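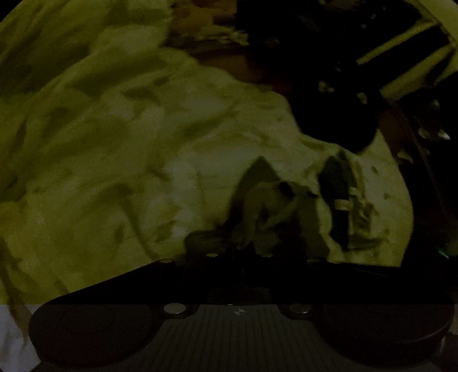
*Section 5 – Setting up the drip line for container shrubs*

The Zendum drip kit waters potted evergreens, boxwood and other small shrubs from one outdoor faucet. Read the whole section before you cut any tubing.

1. Close the faucet and screw on the pressure regulator by hand.
2. Push the main tubing onto the regulator until it stops, then tighten the collar.
3. Lay the tubing behind the pots. Leave some slack at each corner.
4. Punch one hole per pot and press in a barbed connector.
5. Run the thin feeder tube to the pot and stake the emitter halfway between the stem and the rim.

**Caution:** Do not place an emitter against the stem. Constant moisture there can rot the bark.

**Note:** Replacement emitters are sold under part number 251. Older Brekis emitters have a wider barb and will leak. 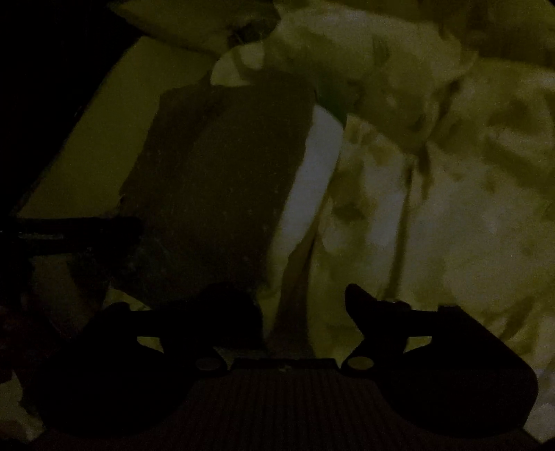

Maxine Donnelly writes that her potted junipers browned on one side until she added a second emitter across from the first. We suggest the same for any pot wider than 20 inches.

6. Open the end cap, run water until it comes out clear, and close the cap.
7. Set the timer for early morning. Check the soil two inches down on the next day and adjust.

### Winter storage

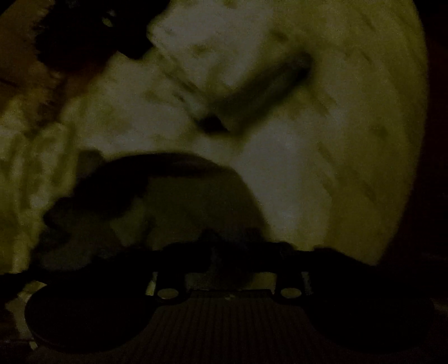
Drain the kit in October, or before the first hard frost in your area. Take off the timer and regulator and bring them indoors. Blow through each feeder tube and let the parts dry on an old towel. Dirt settles in any narrow channel, and fine, closely spaced grooves like the ones on the plate above need a soft brush – a cloth slides over the top. Treat the threads on the regulator the same way.

**Caution:** Do not use oil or grease on the seals.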